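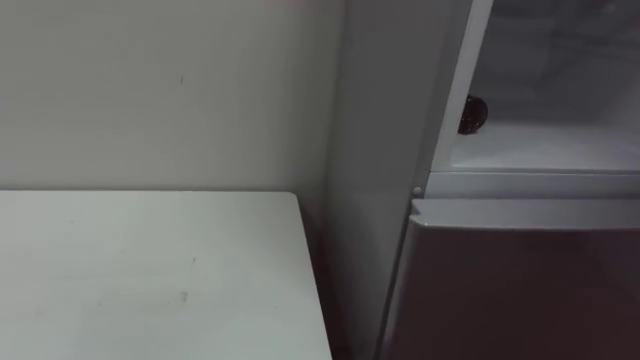

Por qué la nevera enfría (y por qué no le gusta que te quedes mirando)

Texto: Duarte Moreira

Seguro que conoces la escena. Abres la nevera, miras, no hay nada que te apetezca y cierras. Al rato vuelves a abrirla, por si en ese tiempo hubiera aparecido una tarta. La nevera no fabrica tartas. Lo que sí hace es algo bastante raro, y además lo hace mal explicado, porque casi todo el mundo cree que mete frío en la comida.

Pues no mete nada. El frío no es una cosa que se pueda echar encima de un yogur. Lo que hace la nevera es sacar calor: lo recoge dentro, lo carga en un líquido que corre por unos tubos y lo suelta fuera, en la cocina. Es como una mudanza que no termina nunca, con un solo mueble que siempre vuelve a entrar.

El viaje del calor

El líquido de los tubos se llama refrigerante y tiene una manía muy útil: se convierte en gas con poquísimo calor. Cuando pasa por el interior de la nevera, roba el calor que encuentra y se evapora. Después llega al compresor, que es la pieza que hace «brrrrr» por la noche mientras tú intentas dormir. El compresor lo aprieta, el gas se calienta mucho y suelta ese calor fuera. Entonces vuelve a ser líquido y otra vez para dentro.
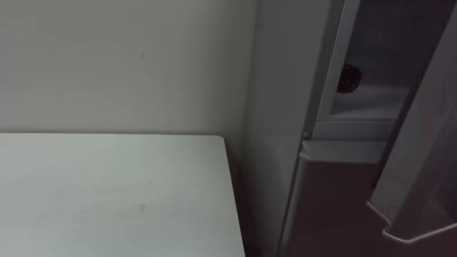
El calor que sale tiene que irse a alguna parte, y una nevera encajada a la fuerza entre los muebles lo pasa fatal. Trabaja más, gasta más y protesta más. Entre la mesa blanca y el costado de la nevera queda una rendija estrecha y oscura, y por un hueco así el aire puede moverse. También pueden caer lápices, pero eso ya es otro capítulo. ¿Cuánto espacio hace falta? Depende del modelo, y lo dice el manual, ese librito que tus padres guardan en un cajón y no han leído jamás.

La puerta abierta

El aire frío pesa más que el caliente. Si abres la puerta, el de dentro se escurre hacia el suelo y el de la cocina ocupa su sitio sin pedir permiso. Por eso notas fresquito en los pies. Rhun Eynon, que arregla neveras en el taller Zolludo, me contó que en julio no para de recibir llamadas de gente preocupada porque su nevera «suena todo el rato». Algunas familias la abren hasta 18 veces en una tarde. La nevera está sana, lo que está es harta.

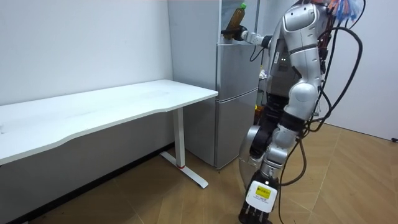
Truco de persona lista: piensa primero qué quieres y abre después. Parece poca cosa, pero a mí me costó años aprenderlo, y en mi casa todavía hay adultos que no lo han conseguido.

Y no, dejar la nevera abierta no sirve para enfriar la cocina en verano. El calor que sacas por un lado sale por el otro, con el que añade el motor de propina. Acabarías con una cocina más caliente y una lechuga muy triste.

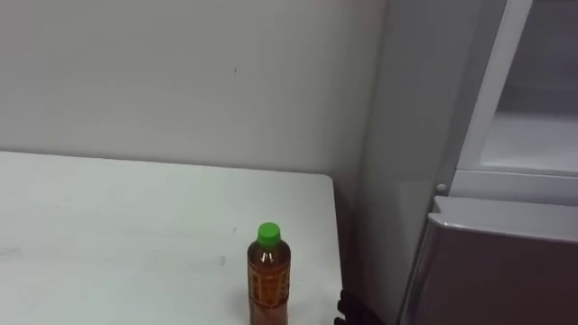 Siliņa, cuaderno de ciencia casera · N.º 4 · pág. 18

Experimento: la botella que suda

Necesitas una botella de plástico cerrada con alguna bebida (té, agua, lo que haya), una nevera y paciencia, que no se vende en botellas.

1. Seca bien la botella con un trapo y métela en la nevera.
2. Déjala dentro toda la tarde. No vale abrir para ver cómo va.
3. Sácala, ponla de pie en la mesa y espera un poquito.
4. Pasa un dedo por fuera.

Lo normal es que el dedo salga mojado, y el tapón sigue puesto, así que la bebida es inocente. Esa agua estaba en el aire, en forma de vapor. Al tocar el plástico frío, el vapor pierde calor y se convierte en gotitas. Se llama condensación. Si el aire está muy seco, saldrán pocas gotas o ninguna; prueba otro día, y pasa el trapo por la mesa cuando acabes.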